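第4节 牛仔裤的平铺与折叠（小号、松紧腰款）

适用范围：Rivby折叠桌面、Skanlow收纳抽屉配套使用。整理：Gheorghița Costache。修订日期：2024年6月2日。

4.1 开始之前

市面上的折叠教程大多拿刚熨过的衬衫做示范，看着利落，换成一条小号牛仔裤就不灵了。牛仔布厚，裤腿短，腰头又有松紧，折三下就松开一下。Kanaan旧版手册声称“任何裤子六步完成”，我们照着做过，对结果不敢恭维。本节步骤也是六步，但不保证您第一次就能折得像目录上那样。

桌面要求：平整，颜色与牛仔布有明显区别。深绿色桌面配蓝色牛仔裤，裤边容易看清；深蓝桌面请不要用。至于“专用防滑折叠垫”，我们没看出它比一块普通桌布好在哪里。

4.2 摊开

1. 把裤子放到桌面上，先不要折。刚放下时多半是皱成一团的，一条裤腿伸出去，臀部和腰头堆在另一头。

2. 找到后袋。小号牛仔裤正反面不好分，后袋的橙金色缝线比布料本身好认得多。

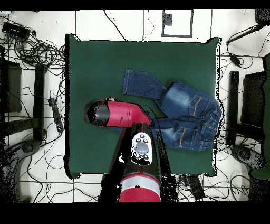 3. 捏住腰头两侧，把整条裤子往桌面中间拉，直到腰头不再搭在桌沿上。腰头悬空时，后面怎么抹都会往下坠。

注意：不要提着裤脚抖。旧版手册推荐“用力抖三下”，松紧腰的裤子抖完腰头照样是皱的，还容易把裤腿拧过去。

4. 背面朝上，两条裤腿并排拉直，裤脚朝同一侧。用手掌从臀部往裤脚方向抹，力道要匀。大腿处的褪色纹路属于水洗效果，抹不平，不必跟它较劲。

4.3 检查

折之前停一下，看这几处：

后中缝是否在两个后袋之间，并且大致是直的。歪了说明两条裤腿没有对齐，回到第4步。
裤脚有没有卷进去。靠里那只脚口最容易漏看。
腰头的褶皱是否均匀。松紧腰本来就有褶，请勿拉到全平再折，一松手它就缩回去，前面等于白做。

有人建议在这一步用蒸汽熨斗压一遍。我们的看法是：除非第二天要穿去拍照，否则意义不大。Rostbridge门店三月试过熨与不熨两种做法，放进抽屉过一夜，店员自己也分不出来。

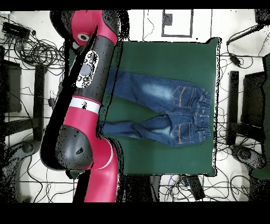 4.4 折叠

5. 以后中缝为轴，把一条裤腿翻到另一条上面，两个后袋留在外侧。裆部会多出一个小三角，往里推平即可。三角推不干净也没关系，这个部位布料层数多，硬压只会顶起旁边的裤腿。

6. 从裤脚往腰头方向对折一次，再折一次。裤腿太短、折第二次会鼓起来的，折一次就停。

小心：不要从腰头开始卷。卷出来的样子确实好看，在Skanlow抽屉里立不住，开关几回就散了。

4.5 存放

折好的裤子竖放，折边朝上。Skanlow浅格内宽21厘米，小号裤折两次一般能放下；放不下时换深格，别硬塞。格子里请留一点余量，塞满以后抽一条会带出两条，这种情况我们见得太多了。

标签可贴可不贴。说明书附带的40张标签纸背胶偏弱，贴在布面格子上撑不了多久。真要分类，不如按尺码分格，至少不用重贴。

4.6 常见问题

折完是歪的。
多半是第4步抹得太急。拆开重来，比在歪的基础上修正省时间。

腰头总是翘起来。
松紧腰的通病。放进抽屉后由旁边的衣物挤住，单独摆在桌上翘着属于正常现象。

厚款或加绒款能不能照此办理？
可以试，我们不太看好。加绒裤对折一次已经很厚，建议平放。

下一节：第5节 连体衣与背带裤。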